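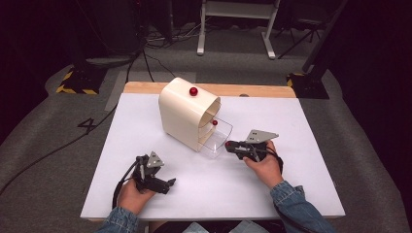

I have wanted a proper work table for the back room ever since we moved to Plurnberg, and for years I made do with the dining table, which meant that every project I started had to be packed away by suppertime and dug out again the next day with at least one piece missing. I sew a little, I mend other people's lamps, I wrap an unreasonable number of parcels in December, and when the grandchildren come there are paints and puzzles and glue. So I went looking for one table to do all of it, and after a lot of dithering I bought the Vasteson. It's a plain thing to look at, a white rectangular top with a strip of light wooden board along the back that stands up just a bit higher than the surface, and if you've ever had a shiny red ball roll down behind the furniture (or a spool of thread, or your good pencil) you'll see why that little strip won me over before I had even asked the price.

I've had it for 15 months now, long enough that I've stopped being careful with it, and I think that's when a person ought to write a review. The first week I was wiping it down with a special cloth like it was a new car. These days it gets whatever rag is closest.

Let me back up and tell you how I came to choose it, as I know some of you are in the same spot. I looked at the Rizzi first. A lot of people love the Rizzi and I do understand it. It's a handsome table, with a dark top and rounded corners, and it wouldn't look out of place in a nice dining room. I went to see it at Fustdale, where they have one set up by the window, and I leaned on it and pushed it and generally made a nuisance of myself. It's very sturdy. But the dark top bothered me. I tried to picture myself threading a needle over it with navy thread on a gray afternoon, and I couldn't see it going well. It's also quite a bit deeper than my room would like. I'd have been squeezing sideways past the bookcase for the rest of my life.

The Vasteson was toward the back of the same store, next to the shelving, without even a lamp on it. I walked by it once. Then I put my purse down on it so I could look for my glasses, and I noticed how easy it was to find them again on all that white! That was that, more or less. I went home and measured the room and came back the next morning.

DELIVERY AND SETTING UP

It came flat in one long carton, heavier than it looks, and I'd say you want a second person for the carrying even if you put it together alone. The instructions are drawings only. I don't mind drawings, but these are small, and the page where you attach the crossbar has an arrow on it that points at nothing in particular. I attached the crossbar upside down and had to take it off again. If yours looks like it has the holes facing the floor, turn it over.

Otherwise it went together nicely. The legs bolt on from underneath, and everything you need is in the bag, including the hex key. I did use my own screwdriver for the back strip, as there are little screws there that the key won't fit. The feet turn so you can level it, and please do take the trouble. My floor slopes toward the garden door (it's an old house, and everything in it slopes toward something), and for the first day I had it just barely out of true and my coffee looked tipsy in the cup. A few turns of one foot and it was fine.

LIVING WITH A WHITE TOP

This is what everybody asks me. Does it show the dirt? Well, yes, of course it does, it's white! It shows every crumb and thread and every speck of pencil dust. For the kind of work I do, that's a blessing. I drop a tiny screw out of a lamp socket and there it is. I used to spend so much time patting around on the wood grain of the old table with my fingertips, hoping. My eyes aren't what they were, and I'd forgotten how tiring it is to hunt for small brown things on a larger brown thing.

What about stains, then. I've had coffee on it, tea on it, and a dab of red poster paint that sat overnight under a jar lid. The coffee and tea came off with water. The paint left a faint pink ring that I went after with baking soda on a damp sponge, very gently, and I can find it now only if I know where to look, and only with the lamp on. Ballpoint ink is the one that beat me. There's a small blue line near the front left corner from when I was addressing envelopes and ran off the edge of one. I've tried everything I'm willing to try. I keep the pincushion on it.

I wouldn't set a hot iron on it, and the leaflet says not to set hot pans on it either. I use a folded towel and a cork mat for pressing. Glue from the hot glue gun pops right off once it has cooled, if you slide something flat under it and don't get impatient.

The shine I have mixed feelings about. In the evening, with the ceiling light on, there's a bright patch right where I like to work, and I found I was leaning around it. I moved a lamp to the side and turned the overhead off, and that took care of it. If your room has one big light in the middle and no place for a lamp, think about that before you buy.

THE STRIP ALONG THE BACK

I've come to be very fond of this strip. It isn't tall. It won't hold up a book or anything like that, and if you push a big box against it the box will simply ride over. But for round things it's been a treat. Spools, marbles, crayons, the little rubber balls that come home from every birthday party, they get to the back and stop. With the old table they'd be down behind the radiator and I'd be on my knees with a yardstick.

My one complaint is the dust. It collects right in the corner where the strip meets the top, and a cloth only pushes it along. An old dry paintbrush does the job. I also wish they'd made it run around the short sides, at least partway, but then I suppose you couldn't sweep your scraps off into the wastebasket, and I do that every single day. So perhaps they knew better than I do.

HOW STEADY IS IT?

Steady enough for nearly everything. My sewing machine is an old heavy one and at full speed it used to walk the dining table across the floor a little. On the Vasteson there's a small hum in the top, and if I have a cup of tea out you can see rings in it, but the table stays put. When I saw or hammer anything I go out to the porch like I always did. It's a table for hand work and paper work. If you want a bench to beat on, buy a bench.

I did have to tighten the bolts after the first 2 months. I'd noticed a tiny creak when I leaned on the right side, and when I got underneath I could turn several of them by a good amount. I've checked them since and they haven't budged. It might be worth putting a note on your calendar.

Children are fine with it. The edges are smooth and the corners aren't too sharp, though they're corners. My grandson has used the underside as a garage and a cave and, for one long rainy afternoon in May, a post office, and it has taken all of that in good humor. The height is right for me on an ordinary kitchen chair. For the little ones I keep a step stool nearby, and they stand at it, elbows everywhere.

WHAT I'D CHANGE

A drawer would be lovely. There isn't one, and there's no easy way to hang one that I've found, with the crossbar where it is. I use a rolling cart that I got for next to nothing at a yard sale, and it tucks underneath if I take the handle off.

I'd like a hole or a notch for cords, too. Mine all go over the back strip and down, and it isn't pretty. And I do wish it came in one more size, between the one I have and the large one. The large one at Fustdale was truly enormous. You could lay out a wedding quilt on it and still have room for lunch.

As for the price, it costs less than the Rizzi but it isn't cheap, and I'd wait for the spring sale if you can stand to. I couldn't. The store did knock off the delivery charge when I asked nicely, so do ask.

Would I buy it again? I would, and I'd put it by the north window from the start. I spent the whole first winter with it against the other wall and only moved it when the paint dried up on me and I blamed the radiator. The light is so much better over there, and I can see the bird feeder while the glue sets.

1,113 shares
2 comments

Enjoyed this review? Sign up for the newsletter and get new posts by email. You can unsubscribe at any time.

This site uses cookies to remember your settings and to understand how readers use our pages. Accept Manage preferences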